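Week 9 - Learning long tasks from demos
Notes: Mirjana Spahić (tidied version goes up later)

Carrying on from compounding error. Short recap: small mistake at step 1, arm is now somewhere the demos never went, next mistake is bigger. Long tasks make it worse, more places to drift.

Sandwich assembly is our running case for the rest of term. Bread, lettuce, bacon, cheese, toy food, fixed camera. Order matters, so the policy has to know how far along it is. Looks easy. Isn't, the pieces are thin and they don't sit the same way twice.

Method in the Zamis paper: split the policy in two.
High level picks the next sub-task (which item, where to). Low level does the reach, grasp, place. High level only runs again once the low level says done. Low level never sees the whole recipe.

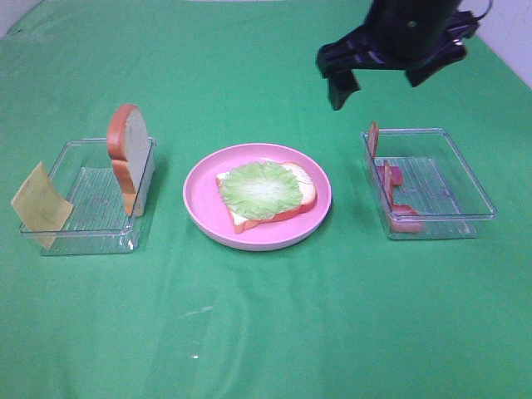 Why split it? Fewer demos needed per skill, and you can swap the recipe without retraining the grasping. Cost: the "done" signal. If low level says done too early, high level happily moves on to the next layer with nothing placed. Paper is a bit vauge on this, see their appendix.

Data: 143 demos, teleoperated. 18 held out for testing. Each demo is cut by hand into up to 9 segments. Cutting by hand is slow and two labellers will disagree on where a grasp ends, keep that in mind for your own projects.

Baseline is Sakai, single network, same demos, no split. Main finding: Sakai does fine on the first layer then falls behind as the stack grows. The split version fails too but fails differently, mostly bad grasps on items standing on edge or leaning on a tray wall. A slice lying flat is a different problem again (how do you get a finger under it?).

Where a piece ends up touching the tray wall, the depth estimate gets worse as well. Clear plastic, cloth colour comes straight through. Ask me about this in the tute, it's a good project topic.

Not covered today: recovery behaviour. Brumness adds a retry step, reading is in the folder.

To do before next lecture
- read sections 2 and 4, skip the proofs
- run the Ano notebook with the segment labels turned off, write down what the high level does
- bring one failure case to the tute, sketch is fine, doesnt need to be neat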